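Print | E-mail this page
Reading time: 3 min

Ticket: Creak under load, drive side, Skeswood hardtail (alloy, 29)
Product: Skeswood frame, Bellach press-fit bottom bracket, Tellbridge crankset
Status: Closed

Reported problem

Rider reports a sharp creak once per crank revolution, drive side, under seated climbing load. It is not present when coasting or when spinning in a low gear on flat ground. The noise started after a wet ride in February. Bike has covered 394 miles since new. The bottom bracket has not been serviced. The rider had already greased the pedal threads and refitted the pedals, with no change.

Initial checks

Pedals swapped for a known quiet pair. Creak still present. Chainring bolts removed, cleaned, greased and torqued in a cross pattern. Creak still present. Seatpost pulled, tube wiped out, post refitted with fresh grease. Creak still present, and also present when standing, so saddle rails and clamp were ruled out.

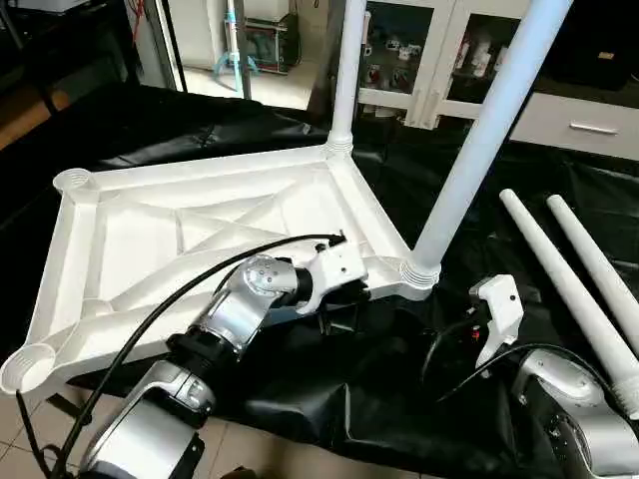 Rear axle was removed next. The threads were dry and there was gray residue on the drive side dropout face. Cleaned both faces, greased the axle, refitted to the torque printed on the lever. On the test climb the noise was quieter but not gone. Derailleur hanger bolt checked at the same time and found slightly loose. Thread locker applied.

Crank and bottom bracket

Non-drive crank arm removed. Preload collar had backed off far enough to allow side play at the spindle. Bearings turned smoothly by hand on both sides. No play in the bearings themselves. Drive side cup showed a dull ring where it had been moving against the shell.

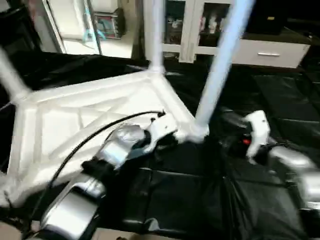

White plastic frame with three legs up, on black plastic sheet.

Cups were pressed out and the shell was measured at four points on each side. Drive side bore is within tolerance but at the loose end of it. Non-drive bore is normal. Shell faces are square. No cracks found at the weld to the down tube or at the chainstay bridge after cleaning and inspection under a lamp.

Repair

1. Shell and cups degreased and left to dry for 30 minutes.
2. Retaining compound applied to the drive side bore. Grease only on the non-drive side.
3. Cups pressed in one at a time with the Hoarau press. Excess compound wiped off.
4. Bike left overnight before the crank was refitted.
5. Crank arm torqued, preload collar set to remove side play, collar bolt tightened. 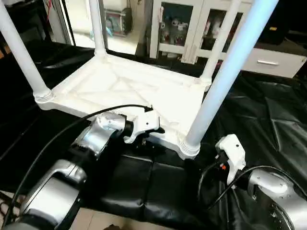

Table upside down on the mat, ribbed underside facing up.

Result

Test climb repeated with 1000 feet of gain, seated and standing. No creak. Side play at the spindle checked after the ride and still zero. Rider kept the bike for 2 weeks before confirming that the noise had not returned. Parts replaced: none.

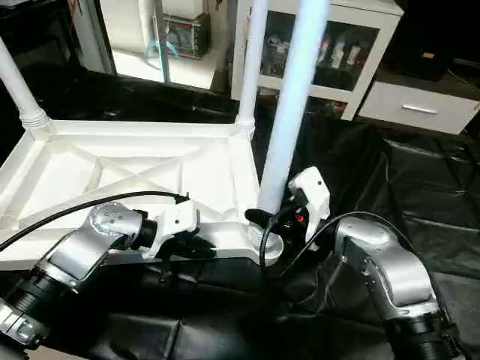
Preload is the item to watch on this crankset. The collar is threaded plastic and only needs to take up the side play. Plastic threads in general do not tolerate much force. Start the thread by hand, back it off if it binds, and stop when it seats. If the Tellbridge collar loosens again, replace the collar bolt before adding torque.

Follow-up: recheck preload and rear axle grease at next service. Reopen this ticket if the creak returns on the drive side.

E-mail this page | Print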